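Sorting Station Inspection, Drinks Containers
Gositz Building, room 148
15 September 2025

Filed under: Site Safety / Waste & Recycling / Checklists

I went through the standard Kaltcombe sheet for this one. My marks are next to each item and my comments are underneath. I was told before I started that the station was "fully compliant." I have heard that before.

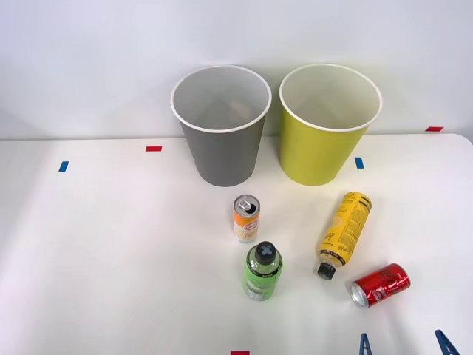
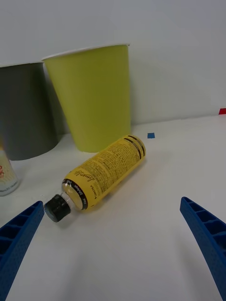 1. Table surface clean and level: PASS
White top, plain wall behind it. I put a ball bearing down and it stayed where I put it. Wiped my hand along the back edge and got no grit.

2. Table corners safe: PASS
The far right corner is rounded. I would like to know why the sheet gives this five points and gives labeling only two.

3. Containers for sorting provided, one per stream: PASS, WITH DOUBTS
There is a gray one and a yellow-green one, side by side. Fine. Which is which? The site guide says gray is for general waste and green is for recycling. The poster in the hallway says gray is for cans. I asked at the desk and got a third answer.

4. Containers labeled: FAIL
Color is not a label. A person with poor color vision gets no help at all from this setup, and the guide runs to 31 pages without bringing that up once.

5. Containers stable when knocked: NOT SATISFIED
Both taper toward the base, so they are wider at the mouth than at the foot. The sheet asks whether they are "suitably weighted." I don't know what suitably means and neither does the sheet. I nudged the gray one with a full can and did not like how it moved. Marked down until someone shows me a test.

6. Floor and table markings present and intact: PARTIAL
There are short strips of red and blue tape stuck on the table. They are present. Intact, yes, for now. What they mark is anyone's guess, as there is no key on the wall or in the folder. One of the blue ones is on a slant, and I can't tell if that is on purpose. Tape that means nothing gets ignored, and then the tape that means something gets ignored too.

7. No loose containers lying on their sides: FAIL
A yellow bottle was down on its side on the table. A round bottle on a flat top will roll if you let it. Stand it up or put it away.

8. Caps on: PASS
The black cap was on the yellow bottle. The Furtună guidance wants caps left on and the Stidasbridge guidance wants them off and sorted separately. Both are in the same folder, one behind the other. Pick one.

9. Contents labels readable: PASS, JUST
The small print on the yellow bottle is very small and packed tight. It counts as readable if you have good eyes and time.

10. Last inspection record on display: FAIL
The card on the door is from December and has no signature.

Result: not signed off. Items 4, 7 and 10 need fixing, and I want an answer on 5. Send replies under sheet number 2344 and do not send me another photo of the poster. Recheck in 18 days.

Related checklists
Step Stools and Low Ladders
Shared Refrigerator, Monthly
Extension Cords in Meeting Rooms
Hallway Posters: Is Anyone Reading Them?
Kaltcombe Sheet, Blank Copy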